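List: stage-tech
Subject: Re: Body mic placement for the Grustmont run
Date: September 4, 2025

Replying to the placement question and to the dropout question together, as they overlap more than the original post suggests.

> We have a cast on body packs for the first time and are getting
> two problems. First, the level drops by a lot whenever an actor
> turns upstage or looks down at a script. Second, two of the packs
> cut out in the same spot, stage left, near the proscenium. The
> house seats 300. We are using the forehead position on most of
> the cast and the chest position on anyone in a hat. Director does
> not want to see any wire. Is there a reason to move everyone to
> the ear?

The forehead position at the hairline is the most even of the three. The distance from mouth to capsule hardly changes when the head turns, so a level drop on a turn is rarely caused by the mount. I would check two things first. One is the chest mounts. If the drop is only on the actors in hats, you have your answer: the capsule stays on the sternum while the mouth goes somewhere else. The other is how far the actors are turning. High frequencies fall off behind the head with any mount, and what the house hears as a level drop can be a loss of consonants. A small boost above the vocal range, on the upstage scenes only, will recover some of it.

For the hats, try the ear. Run the cable over the top of the ear, let the capsule sit just forward of it on the cheek, and tape it at two points. With brims there will be some reflection. We had this at the Plurcombe in a production with bowlers and took out a narrow band on those channels. It was audible in the booth and not past row F.

Do not move the whole cast. You will have to ring out the system again, and the actors who have finally stopped touching their foreheads will start touching their cheeks.

On the dropouts: same spot, two packs, is a reception problem until shown otherwise. Walk the stage with one pack on and have someone log the receiver meters. Then do it again with the antennas moved. If your antennas are in a rack behind the proscenium wall, the wall is the likely cause. Put them where they can see the actors, at least a wavelength apart, and keep the runs of coax short. The Kirkegaard house has a steel fire curtain track at stage left that did exactly what you describe. Moving one antenna to the balcony rail fixed it, and the other stayed where it was.

Also check where the packs are worn. A pack flat against the skin at the small of the back loses range, and more so when the actor sweats. A cloth pouch helps. Do not coil the antenna or fold it back along the pack. Spare mic cable can be coiled, loosely, and it should be kept on the other side from the antenna.

Costume noise was not in your post but will be the next one. Synthetic fleece is better than taffeta and worse than cotton. Leave a strain loop before the first piece of tape, and fix cords and drawstrings down before the run so they cannot swing against the capsule.

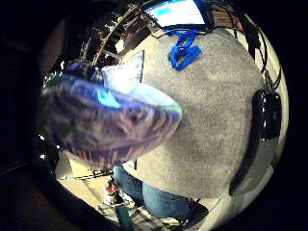

Gray fabric, blue cord, black cables.

Last item, batteries. Fresh cells at the half-hour call for every show, including the matinee. We tried stretching them at the Zurberg in August and lost channel 44 in the second act, with 43 close behind it.

If you post the make of the receivers and a sketch of where the antennas are now, I can be more exact about the stage left problem.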